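The fruit and veg tip, and a box lid

3 January 2026

We got back from the coast with an empty fridge and I did the first proper shop of the year this morning. I went to the Yau grocer instead of the supermarket, mostly because the supermarket car park was full and Yau's was not. I came home with more than was on the list. I usually do at that time of year, when it's too hot to cook and anything that can be cut up and eaten cold looks like a good idea.

I've been meaning to write up how I store fruit and veg since November, when I cleaned out the crisper and threw away more than I'd like to admit. Two of the cucumbers had gone to liquid in the bag. There was half a lime so hard I could have tapped a nail in with it. I grew up in a house where food got eaten, and I don't enjoy putting it in the green bin. So what follows is what I changed, what worked and what I gave up on.

The first change is that nothing goes straight from the shopping bags to the fridge any more. Everything gets put out on the dining table first. I used to do this on the kitchen bench, but our bench is short and the kettle, the toaster and the drying rack have already claimed most of it. The dining table has room, and I can walk around it. I leave the good tablecloth on, the cream one with the embroidery, because it washes well and I can't be bothered folding it up every time. My mother would have had something to say about raw veg on that cloth. I wipe things down if there's dirt on them and nothing has stained it so far.

Once it's all out I sort it by how soon it needs to be eaten. Not by type, which is how I did it for years. If you sort by type you end up with a bag of citrus where the one at the bottom is going soft and you don't find it until the whole lot smells. Sorting by time means anything already cut or bruised goes to the front and gets used that night or the next day.

Citrus keeps well, so it's the last thing I worry about. Limes and mandarins will sit out on the bench for a week without trouble in mild weather, and in the crisper for a good deal longer than that. In January I put them in the fridge, apart from a few for the bowl. Tangerines I leave out, as they get eaten by whoever walks past. I check the skins as I go. A lime that has turned yellowish is fine and often has more juice in it than a hard green one. I used to pass those over at the shop and now I look for them.

The cut pieces are more of a problem. Once a cucumber has been cut, the open end goes slimy first, so I slice off a thin round each time and put the rest back with the cut end wrapped. Anything like a capsicum I use up quickly. I've read that you can keep a cut one in a tub with a bit of paper towel, and you can, but it loses its snap and then it's only good for the pan.

For carrying things between the table and the fridge I use box lids. I know there are proper produce trays. I bought a set of three from Skustell last winter and they were too deep, so things got stacked on top of each other, and whatever was underneath got forgotten. A lid is shallow. You can fit one layer in it and that's all. The red one with the white inside is my favourite, even though it's smudged and one corner has started to tear. White shows up any juice or dirt, so I know when something has started to leak.
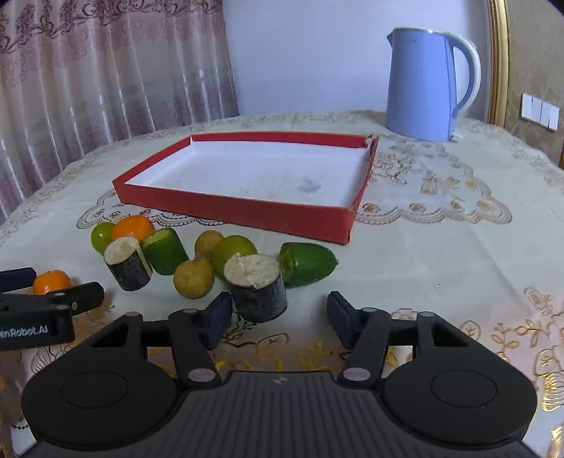

Marlee's comment on my last kitchen post was that cardboard lids are fine until they get damp, and after that they go furry in the corners and you may as well have put the fruit on the floor of the fridge. She lines hers with a cut-down sheet of baking paper and swaps it every time she shops.

I think that's fair. I hadn't been lining mine. I've had a lid go soft on me before, an old shoebox one, and it sagged in the middle when I picked it up with a full load of mandarins in it. I've cut a piece of baking paper to size now and I'll see how it goes. If it's a nuisance I'll go back to wiping the lid and replacing it when it falls apart. We're not short of boxes in this house.

A few people have asked why I don't use a plastic container with a vent. I tried that too. The one I had was a Busten, with a little dial on the lid that you turned for fruit or for vegetables. I could never see that the dial did anything. What bothered me more was that the lid had gone cloudy in the dishwasher and I couldn't see what was inside without taking it off. If I can't see it, I don't eat it. I gave it to my sister, who keeps sewing things in it.

Back to the sorting. When everything is on the table I make the meal plan for the next three days, and I make it from what is in front of me. This is the part that has cut the waste the most. Before, I'd write the plan first and then shop for it, and the leftover half of everything went into the crisper with no job to do. Now the halves get used first. A cut piece of cucumber goes into a salad that night. Limes go over fish, or into a jug of water if there's no fish. If there are woody offcuts from something, the thick ends with the rough skin still on, they either go in the stockpot or straight in the compost. I don't put them away in the hope that I'll think of something later. I've never once thought of something later.

The compost is a bit of a sore point. Our bin is a Lavach, the upright kind with the hatch at the bottom, and it has always been slow. Citrus peel slows it down further, or that's what I've been told. I put a small amount in and the rest goes to the council bin. Thick stem pieces I chop up with the old cleaver first, otherwise they come out of the hatch a year later looking much as they did when they went in. I found one when I was spreading compost on the garden bed in November and took it for a stick.

I've also stopped washing everything as soon as it comes home. I used to fill the sink and do the lot, and I thought I was being organised. What I was doing was putting wet veg in a cold drawer. It rotted faster. Now I brush the dirt off and wash things when I'm about to use them. Leafy greens are the exception – I wash and spin those the same day, or I know I won't bother with them at all.

The fridge itself I've kept simple. The crisper on the left is for things that last, the one on the right is for things that don't, and the lid goes on the middle shelf at eye level with whatever has to be eaten next. Everyone in the house knows that anything in the lid is up for grabs. That has helped with the fruit in particular. The kids won't open a drawer to look for a mandarin but they'll take one off a shelf if it's in front of them.

The grocery bill came to 41 dollars this morning, which was less than I expected for the amount we got. I don't keep a strict budget for fruit and veg, but I've noticed it has come down since I started doing it this way. Some of that will be the season. Stone fruit is cheap right now and I haven't even started on that here. I'll do a separate post on peaches and nectarines, as they're a different problem and you can't leave them in a lid for long before they bruise each other.

One thing I haven't worked out is herbs. I've tried the jar of water, the damp tea towel and the freezer. The jar is the best of them for parsley, but coriander gives up on me whatever I do – it's fine one day and black the next. If anyone has a method that works in a hot kitchen, leave it in the comments. I'm growing basil in a pot by the back step, so that one at least I can pick as I need it, when the snails leave me any.

Tonight is cold chicken and a cucumber salad, with lime squeezed over the lot. I've got a bit of mint that needs using and there's yoghurt open. The baking paper is in the lid and I've put the lid on its shelf, so I'll report back on whether the corners stay dry.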